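Vanhove fitted sheet, queen, beige: review after three months

Fit
The Vanhove has elastic on all four sides and pockets deep enough for mattresses up to 21 inches. Mine is 12 inches with a topper, and the corners stay put overnight. Shrinkage after the first hot wash was slight and has not continued.

Surface
Smooth, medium weight, no pilling so far. Dark knits laid on it to fold brush off clean, which my old flannel set never managed.
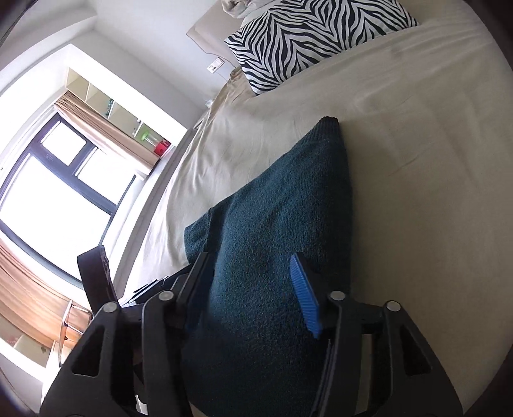

Care
Wash warm, tumble low. The care tag is sewn into a side seam and scratches; I cut it off. Wrinkles are moderate if the sheet sits in the dryer.

Price
I paid $97 at the Dredport store. The Flelora equivalent costs less but has elastic at the corners only.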